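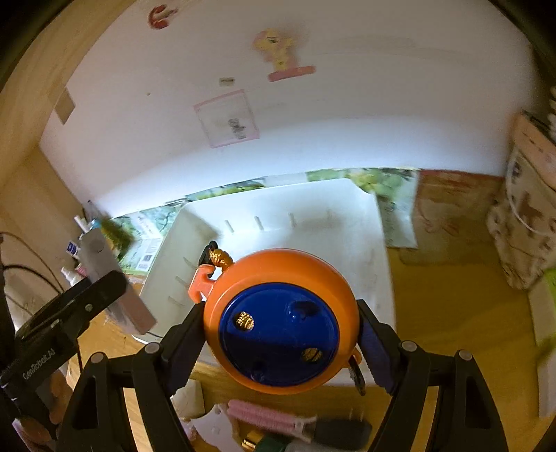 4. Loading past papers into the Plunura practice timer

Do this before the candidates arrive. They are nervous enough without watching you look for a menu.

1. Sign in with the coordinator account and open Paper Bank.
2. Pick the exam board. Lerkmont clerical papers are filed under K, for Kiletti, the firm that used to set them. We have asked.
3. Tick the years you want and press Fetch. The full bank holds 1,476 papers, so resist Select All.
4. Set the time allowed for each paper. The timer takes minutes only. Typing "2 hours" gives your candidates 2 minutes.
5. Press Publish, then log in as a test candidate and open one paper to the last page.

Note: Answer keys stay hidden until the session closes. Candidates will ask anyway.

Caution: Clear Bank also deletes saved scores. Ifeoma Olatunji at the Achterberg center lost 18 sets of them in June and would like the button moved. It moves in the next release.

If a paper shows up blank, fetch it again before calling support.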